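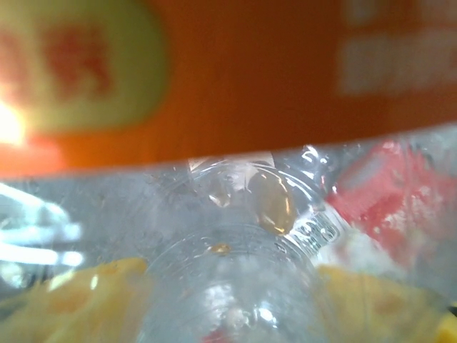 The deposit on bottles and cans is going up, and I know half of you only came here to find out when. It's October. You've got the rest of the summer to get used to it, which in my house means we'll forget until the first grocery run and then complain in the parking lot.

I went to the meeting where they voted it through, mostly so you didn't have to. It ran from seven in the evening until way too late and the air conditioning in the Wuseck town hall is still making that noise. The new deposit is 12 cents on every drink container, up from a nickel, and for the first time that covers juice, iced tea and plain water along with soda and beer. Milk stays out of it. So does wine, and a couple of people near me were pretty loud about that one (I drink the stuff and even I think they had a point).

What got the longest argument was the machines. Right now there's one place in town to bring your empties back, the Sorrentino market on the hill, and if you've ever stood in that line after the Fourth of July you know how it goes. One machine is full, the other wants the bottle turned around, and the kid from the register has to come out with a key. Under the new rules any store over a certain size has to take returns during all its open hours, so Trostier will have to put in machines too. They've got the space for it, over where the carts used to be, and the manager told the board they'd like to have them running before the price changes. He didn't promise, and I noticed he didn't promise.

The smaller shops are off the hook. They can sign up if they want the foot traffic, but they don't have to, and the deli on my block already told me no thank you, they can barely fit the sandwich cooler.
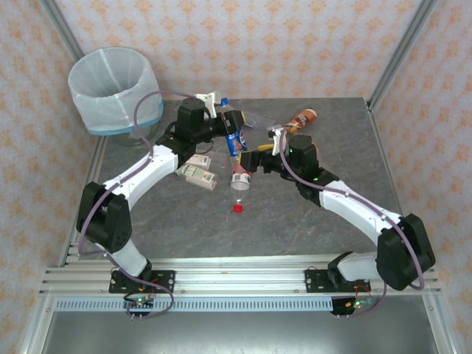
Now for the stuff I kept getting asked while I was waiting for my ride home. Yes, leave the cap on. They used to want caps off and now they want them on, and I've been doing it wrong for a good long while. Don't crush anything either. The machine reads the label, so a flat bottle or one with the label peeled off comes right back out at you. Cups don't count, not even the clear plastic kind that look like they should. Those have no deposit on them, you never paid one, and they go in the regular bin if they're clean.

And no, you can't stockpile. I asked, because of course I did! My plan was to fill the garage at a nickel a bottle and cash it all in for more in the fall. Anything sold before the change carries the old mark and pays out the old nickel, and the machines can tell the difference. So there goes my retirement.

There's a limit too, 192 containers per person per day, which sounds like plenty until you remember the swim team does its bottle drive twice a year. Groups can get around it by signing up ahead of time and dropping off bags, and the bags get counted later and paid by check. The town has 50 of those group spots to give out and they go first come, first served, so if you run a troop or a band or anything with a bake sale attached, I'd get moving. The form is at the clerk's window. It's two pages and they want it in ink.

The board also read out some of the letters they got. There were 414 in all, more than they had for the bridge, and a good chunk of them were about wasps. I can't say I'm surprised. Whoever wrote the one asking for a roof and a trash can by the return machines, I'm with you all the way. The roof got a maybe. The trash can got a yes.

If you can't get to the store, there'll be a pickup for seniors and anyone with a disability card, once a month, with the money going to the library or back to you, your choice. They hadn't worked out the routes yet when I left. I'll put the schedule up when I have it, and if anybody hears before I do, the comments are open.

Related items

Ludum game night moves to the bigger room
Hill Road paving pushed back again
Library wants your old puzzles, all the pieces please
Sorrentino market changes its holiday hours
What goes in the blue bin, one more time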